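From: Hazel Ferreira
To: Gelville Robotics Club list
Date: 14 November 2022
Subject: Re: snack shop task, what counts as a pick?

Hi all,

Parvaneh Mahmoudi wrote:
> Are we still using the clear stepped stand for the snack shop task?
> Ladan and I can't agree on whether a pick counts if the bar gets
> lifted but lands outside the tray. Also, can we move the stand
> between runs or does it have to stay put?

Yes, still the clear stand! I know it's a pain (the glare drives me nuts too), but the Hurncombe people are using one on the day and I'd much rather we get annoyed by it now. For picks, let's say it has to end up in the tray. If it lands on the table, write it down as a drop and keep going, don't stop the run.

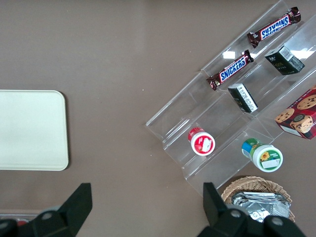

As for moving the stand, go ahead and turn it a bit between runs, just not during one. Ardalan wants 200 runs by the end of the month and we're at 63, so please sign up for a slot if you haven't. The Snickers bars are the ones to start with if you're new. Leave the foil packets in the basket for last, I haven't come up with a grasp I like for those and I'd love ideas (Nasrin, you said something about coming in from the side?).

Oh, and please don't eat the props!! I have a separate bag of candy in the cabinet for people, help yourselves.

Parvaneh, can you and Ladan take the Wednesday slot? I'll be there to unlock, but I have to run out early for my lab section.

Hazel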